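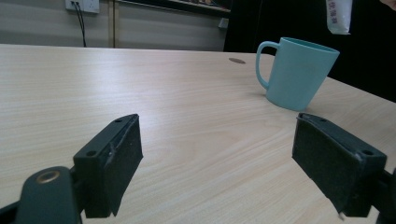

Clestier to change surface coating on café and canteen tables

Category: Furniture & Interiors > Materials

Furniture maker Clestier will move its café and canteen tables to a harder surface coating from May, after a year of trials in workplace kitchens. The present coating will stay on sale for domestic tables until stocks run out.

The new finish is supplied by Steletti and is cured under ultraviolet lamps. The old one is dried in a heated tunnel. Clestier says the change shortens the time each top spends on the line to 15 minutes and removes one sanding stage.

The trial covered 300 tops at 82 sites, most of them staff canteens and college refectories. Each top was inspected every three months for scratching, ring marks, loss of gloss and lifting at the edges. Ring marks from hot drinks were the most common fault on the old coating. They were found on 119 tops at the first inspection, before any had been recoated. Clestier has not published the matching figure for the new finish, but says it will appear in the technical data sheet.

Edge lifting was not improved. The company puts this down to the adhesive used under the edging strip, and a separate test of two alternative glues is under way at its Vorovance plant. Results are expected before the end of the year.

Cleaning instructions will change slightly. The new surface can be wiped with a mild alkaline cleaner, but abrasive creams and scouring pads will void the warranty. Wax polish should not be used, as it leaves a film that dulls the finish and is hard to remove.

Prices for standard sizes are unchanged. Tops ordered in matt will carry a small surcharge until a second lamp unit is installed. Distributor Rathnayake will handle replacement tops for existing frames, which use the same fixing holes as before.

Tags: tabletops, coatings, contract furniture

Contact the news desk | Copyright, all rights reserved | Back to top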